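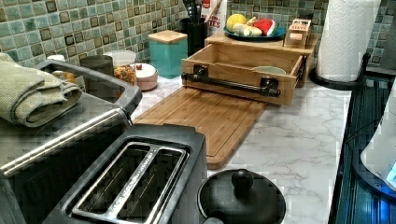
The tile, the toaster and my favorite stretch of counter.

I have been promising a backsplash post since the summer, and it's finally happening! Grab a coffee, because I have a lot of feelings about small square tiles.

When we moved to Taststead the wall behind the counter was painted a sort of tired beige, and every splash of tomato sauce showed. I lived with it for 2 years. Then I wandered into the Vemska showroom to look at a faucet (still haven't bought the faucet) and saw a sample board leaning against a desk, and that was that. Sea-green, teal, aqua, and then these brownish-olive squares mixed in that make the whole thing feel a bit like looking into a pond. I brought home three other samples just to be sensible about it and taped them all up for a week. The pond won every single morning.

We needed 60 square feet with the extra for cuts, and I paid $216 for the grout, the adhesive and the trowel and sponge and spacers all together, which was more than I'd planned on. The tile itself was end of line so I got lucky there. I did the setting myself over a long weekend. The glaze is mottled, so every square is a little different, and I spent way too long shuffling sheets so the olive ones didn't bunch up. Worth it!! I still catch myself staring at it while the kettle boils.

The counter stayed. I like the soft gray veining with all that green, and it keeps things from going too dark.

Now, the stuff. I went back and forth on how much to leave out, and where I landed is that if I use it most days it gets to live on the counter. So the black toaster stays, obviously, and the utensil crock, and the canisters along the back. The teal one with the light wood lid is the one people always ask about. It was $125 for the set from Van Dusen and yes, I know, but I had been visiting it online for months and the color is so close to the tile that it felt like fate. The dark gray one is older and I like it better for being plain.

And then there's the pasta jar! Tricolor pasta in a clear glass jar is the cheapest decoration I can think of. Orange and yellow and green against those tiles makes me happy every time I walk in, and when we eat it I just fill the jar up again. The tiny round dish with the red knob on its lid is a thrift store find and I love it out of all proportion to its size.

I swapped my towels too. The old ones were bright white and looked gray within a month, so I went with a thick sage green from Pratel. They have a nice texture to them and they hang well.

Still to do: the strip of wall by the back door, a proper light over the counter, and that faucet. I'm also tempted to carry the tile up behind the open shelves, but I'd need to find another box of it first, so if you spot any in a clearance bin please leave me a comment!

Posted December 1, 2020 in Kitchen, Home Projects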